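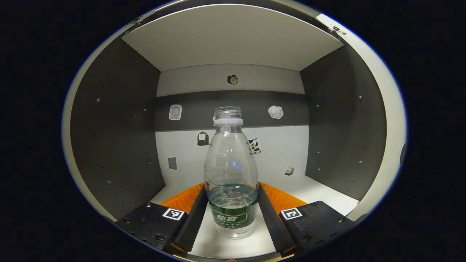 Call for Participants: Playtest Groups for the Undik Role-Playing Game

Posted 03/07/2024
Reference: 3506

Tradach Games invites applications from tabletop role-playing groups to take part in the closed playtest of Undik, a game of river trade and exploration for three to six players and a referee. The playtest will cover the complete rules draft and the first published adventure, The Yagi Crossing.

Places are available for 13 groups. Applications from individuals will also be accepted, and individuals will be assigned to a group that plays online.

What participants will do

Each group will play at least two sessions of The Yagi Crossing and one session of the referee's own design. Sessions are expected to last three to four hours. Character creation must be carried out at the table with the draft rules, and pre-generated characters may be used only in the second session. After each session, the referee will complete a written report and every player will complete a short form. Reports are due within seven days of play.

The design team is particularly interested in the following:

Boat combat and the damage tables in Chapter 4
The speed at which characters gain and lose cargo
Whether the encounter rules can be used without the referee's screen
Errors, unclear wording and missing page references

Who may apply

All participants must be 18 years of age or older at the time of application. Referees should have run at least one campaign of six sessions or more in any system. No experience is required of players. Groups that have never played a trading or exploration game are encouraged to apply.

Materials are supplied in English as PDF files. Participants must sign a confidentiality agreement and may not post, stream or share any part of the draft before publication.

Compensation

The playtest is unpaid. Each participant who completes the required forms will be credited by name in the finished book and will receive the PDF edition. Referees will also receive a printed copy, with shipping paid by Tradach Games.

How to apply

Applications should be submitted by the referee through the playtest form on the Tradach Games website, quoting the reference number given with this notice. The form asks for the name of each player, the group's usual meeting schedule and a summary of games played in the past 2 years. Incomplete applications will not be considered.

Applications will be reviewed by Snædís Hallgrímsson, Line Developer, and Apolinar Ponce, Playtest Coordinator. Selected groups will be notified by email, and all play reports must be received by the end of September.

Questions about eligibility may be sent to Mr. Ponce through the contact page.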